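Display and Storage Inspection Checklist for Collectors of 3-3/4 Inch Figures
Vudness Toy Pages — revised December 3, 2023

Scope: loose and carded figures, small vehicles, playsets. Written around a collection of some 3,000 pieces kept in one room. Smaller collections can skip section 4.

1. Shelving and fixings

1.1 Wall anchors tight, no movement when the shelf is pulled forward by hand. OK.
1.2 Boards level, no sag at midspan. FAIL on the Hutsuliak bookcase, third board. Vehicles moved to the bottom shelf until the board is replaced.
1.3 Shelf pins fully seated on both sides. OK.
1.4 Glass doors close without rubbing. One hinge adjusted, OK on recheck.

Comment: die-cast vehicles are heavier than they look. A board that holds loose figures for years can bow under a single row of metal ships. Check again in June, when the room is more humid.
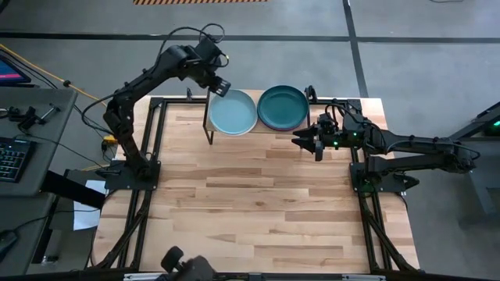
2. Light and heat

2.1 No direct sun on any carded item at any time of day. OK with the blinds down.
2.2 Display lights are LED, with drivers mounted outside the cabinet. OK.
2.3 Room stays below 75°F. Not verified, thermometer battery dead.
2.4 White plastic compared against the reference figure kept in the drawer. Slight yellowing on 2 troopers, both from the top row.

Comment: the Trostden space pilots are the worst for this. The helmets yellow before the bodies do, and peroxide treatment leaves the paint chalky. Mine stay as they are.

3. Figures, loose

3.1 Knees and ankles hold a standing pose. Three leaners, now on pegs.
3.2 No sticky film on soft capes or vinyl coats. FAIL, two Branach villains. Wash with dish soap and lukewarm water, then store apart from hard plastic.
3.3 Rubber bands in waist joints intact. OK, spot check only.
3.4 Accessories bagged and labeled with the figure's name. OK.
3.5 Stands match the peg hole. Do not force a wide peg — the heel will split.
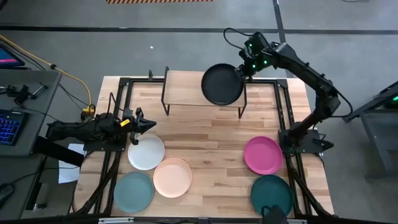 Small raised shelf in light wood on thin black wire legs.

4. Carded figures

4.1 Bubbles attached on all four sides. One lifting at the lower left corner, put in a hard case.
4.2 Cards upright, not leaning on each other. OK.
4.3 Cases free of PVC odor when opened. OK.
4.4 Inventory count agrees with the shelf. List shows 200 carded, shelf matches.

Comment: the loose count came to 2,166 and was not reconciled with the list this time. Weapons and helmets are on a separate sheet.
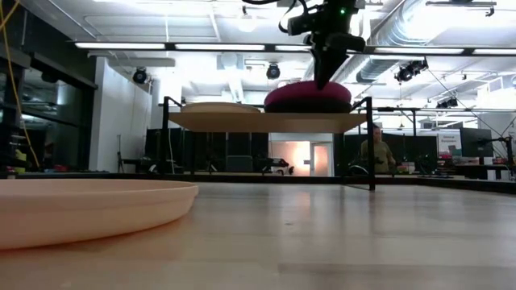 5. Boxes and closet storage

5.1 Nothing stored directly on the floor. FAIL, one playset box. Moved.
5.2 Silica packs changed. Done.
5.3 No tape on original boxes. OK.
5.4 Battery compartments empty and contacts clean. Light corrosion in the Branach rocket base, cleaned with vinegar and a cotton swab.

Open items: 1.2 board replacement, 2.3 thermometer battery, 3.2 capes to be washed and rechecked.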